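Femetti 丸かご(浅型)

カテゴリー:キッチン・食卓 > かご・トレイ | タグ:ラタン、果物かご、玄関小物、ギフト

Femettiの丸かごは、ラタンを手で編んだ浅型のかごです。直径30cm、高さ9cm。果物やパンを盛って食卓に置けるほか、玄関の鍵入れや、洗面所のハンドタオル入れとしてもお使いいただけます。色はナチュラルと濃茶の二色です。

Komardでは開店当初からFemettiのかごを扱っています。以前は深型だけでしたが、「食卓に置くと中のものが見えない」というお声をいただき、浅型を仕入れるようになりました。深型は現在も店頭で販売しています。通販は浅型のみです。

■ 編みについて

製造はTerkportにある工房Bahramiです。底は井桁に組んだ芯から放射状に広げ、側面は二本どりの追いかけ編み、縁は太めの芯に細い皮籐を巻いて仕上げています。デザインはUnathi Masilelaさんによるもので、側面の途中に一段だけ編み方を変えた線が入ります。濃茶ではこの線があまり目立ちません。線をはっきり見せたい方にはナチュラルをお勧めします。

底の中央は少し持ち上がっています。平らな場所に置いたとき、外側の輪の部分だけが接地するつくりです。かごの下に空気が通るので、りんごや柑橘類を入れておくのに向いています。桃のようにやわらかい果物は、編み目の跡がつくことがあります。布か紙を一枚敷いてください。

手編みのため、一点ごとに円のゆがみや縁の高さに差が出ます。検品では、平らな台に置いてがたつきがないかを確認しています。がたつきのあるものは出荷しません。円がわずかに楕円になっているもの、皮籐の色に濃淡があるものは良品として扱っています。気になる方は店頭で現物をご覧になってからお求めください。

■ 使い方の例

食卓では、中央に置くより端に寄せたほうが料理の皿を並べやすくなります。四人掛けのテーブルなら、壁側の角に置くとちょうどよい大きさです。パンを盛るときは、麻かコットンの布を大きめに敷いて、端を縁の外に垂らすと、パンくずが編み目に入りません。丸パンなら一家族の朝食分が入ります。食パン一斤は横に寝かせて入れます。

玄関に置く場合は、下駄箱の天板の奥行きを先に測ってください。奥行きが30cmに足りないと手前にはみ出します。鍵、印鑑、エコバッグ程度なら余裕をもって入ります。硬貨や小さなねじは編み目から落ちることがあるので、小皿を中に置いてください。

季節の飾りにもよく使われています。秋は松ぼっくりや小さなかぼちゃ、冬は柑橘類とシナモン、春先は球根の小鉢をまとめて入れる方が多いようです。鉢を入れるときは必ず受け皿を使ってください。底に水がたまると黒ずみの原因になります。

壁に掛けることもできます。裏側の芯に細い紐を通し、画鋲またはフックに掛けます。掛けるための金具は付属していません。専用に作られた輪はないので、掛けた状態で物を入れる使い方はお控えください。

■ 仕様

品名:Femetti 丸かご(浅型)
サイズ:直径30cm × 高さ9cm
重さ:318g
素材:ラタン(縁は皮籐巻き)
色:ナチュラル、濃茶
生産:工房Bahrami(Terkport)
価格:3,000円(税込・送料別)
付属品:なし

濃茶は水性の塗料で着色し、上から薄くつや消しを塗っています。ナチュラルは無塗装です。どちらも使ううちに色が深くなりますが、変化はナチュラルのほうが大きく、数年で飴色に近づきます。

■ お手入れ

ふだんは乾いた布か、やわらかいブラシでほこりを払ってください。編み目に入ったくずは、逆さにして底を軽くたたくと落ちます。汚れがついたときは、固く絞った布で拭き、風通しのよい日陰で乾かします。丸洗い、食器洗い乾燥機、つけ置きはできません。

細かい毛羽が出ることがあります。短く切れる毛羽はハサミで切り、残ったものは目の細かい紙やすりで軽くなでてください。濃茶はやすりをかけると色が抜けるので、ハサミだけで整えてください。

梅雨の時期は戸棚にしまい込まず、出して使っていただくほうがかびにくくなります。長くしまう場合はポリ袋を避け、新聞紙か不織布で包んでください。かびが出たときは、屋外で乾いた布で拭き取り、消毒用アルコールを含ませた布で押さえるように拭きます。濃茶の塗装はアルコールで落ちることがあります。目立たないところで先に試してください。

直射日光の当たる窓辺、暖房の吹き出し口の近くでは乾燥して割れやすくなります。

■ お届けについて

在庫のあるものは、ご注文の翌営業日に発送します。午後のご注文は、翌々営業日になることがあります。箱は無地の段ボールで、かごは薄紙で包みます。二点以上のご注文では、かごを重ねて一箱に入れます。間に厚紙をはさみますが、縁に軽い跡がつくことがあります。跡は数日で目立たなくなります。

贈り物の包装は無料です。包装紙は生成りの一種類で、紐の色を緑と赤茶から選べます。備考欄にご記入ください。のしには対応していません。

次回の入荷は3月の予定です。工房は冬に作業量を減らすため、濃茶は年明けから品切れになることがあります。再入荷のお知らせをご希望の方は、お問い合わせフォームから色を書いてお送りください。お取り置きは店頭受け取りの場合に限ります。

返品は、未使用で到着から一週間以内のものをお受けします。お客様のご都合による返品の送料は、お客様のご負担でお願いしています。破損して届いた場合は、箱を捨てずにご連絡ください。
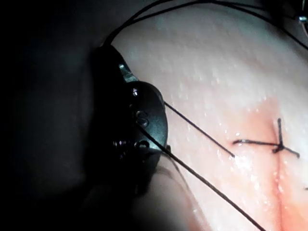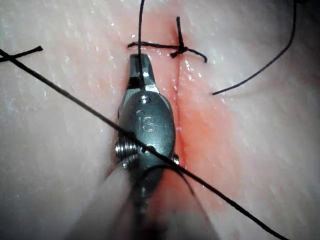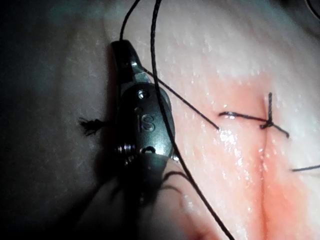 3点とも:器具の先端と淡い色の組織パッド

お客様の声

まめ田さん(ナチュラル)
みかんを入れています。深いかごだと下のほうを忘れて傷ませていたので、浅いのは助かります。届いた日は籐のにおいが少ししましたが、窓を開けて置いておいたら気にならなくなりました。

K・Oさん(濃茶)
下駄箱の上用に購入。奥行きを測らずに買ったら少し出っ張りました。説明に書いてあったのに読んでいませんでした。今は食卓で使っています。色は画面で見るより赤みがあります。

ゆずさん(ナチュラル)
母への贈り物にしました。紐は緑にしました。円が少しだけゆがんでいましたが、母は気に入っています。同じ形でもうひと回り小さいものがあれば買いたいです。

店より:ゆずさん、ありがとうございます。小さいサイズは工房に相談していますが、まだ時期は決まっていません。

さとうさん(濃茶)
縁がしっかりしていて、片手で持ち上げてもたわみません。毛羽は二か所あり、ハサミで切りました。

お問い合わせ | 特定商取引法に基づく表記 | プライバシーポリシー | © Komard | ページの先頭へ戻る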